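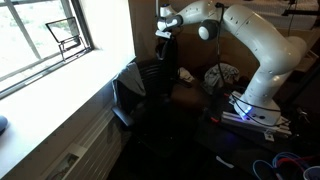 Photo: Keith Mudgway / Inosthorpe workshop notes

Setting up the Hamumex arm kit for cloth jobs

Quick guide, written up 2nd September while it's fresh. Kit on loan from Pryor, so no favours owed either way. Covers mounting, first moves, then picking up cloth. Allow a morning. The printed manual says less, ignore it.

What you need
The arm, its rail platform, hex keys, a bench that doesn't wobble. Old cloths, plain ones. Grey shows up fine against a black office chair, pale ones are easier for a first go.

Step 1. Bolt it down
Platform first, arm second. Aluminium rails sit flat on the desk, bolts go in finger tight, then round again with the key. Check after 10 minutes of running. Mine needed 2 of them nipping up.

Step 2. Cables
Leave slack down the side of the arm. More than you think — the elbow swings wide and will pull a connector out. Done it twice.

Step 3. Power and home
Switch on, wait for the light at the base. Blue on ours. Send it home at the slowest speed, one hand near teh stop button. If you get error 308 it's the wrist plug, push it in properly and start again.

Step 4. Teach the pick
Drape a cloth over a chair back. Bring the gripper in from above, stop short, then creep down. Save that point. Save another one well clear, you'll want it. Speed setting 7 is plenty, the default is daft for fabric.

Step 5. Add the second arm
Same again from Step 1. Run each arm on its own before you run them together. Keep the home positions well apart and watch the elbows, not just the grippers. Loose cloth on an armchair makes a harder test then a chair back, folds everywhere, so save it for when both arms behave.
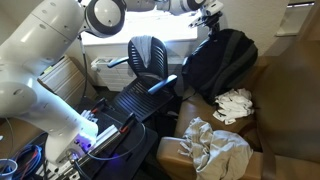
Step 6. Save and back up
Name the job, copy it to a stick. The Tutirard add-on overwrites jobs with the same name and doesn't ask — bad, wants fixing.

Worth the money?
For fabric work, yes. Mounting is solid, software so-so. Grasping thin cloth still takes a few goes to set up. Will update when the softer finger pads come.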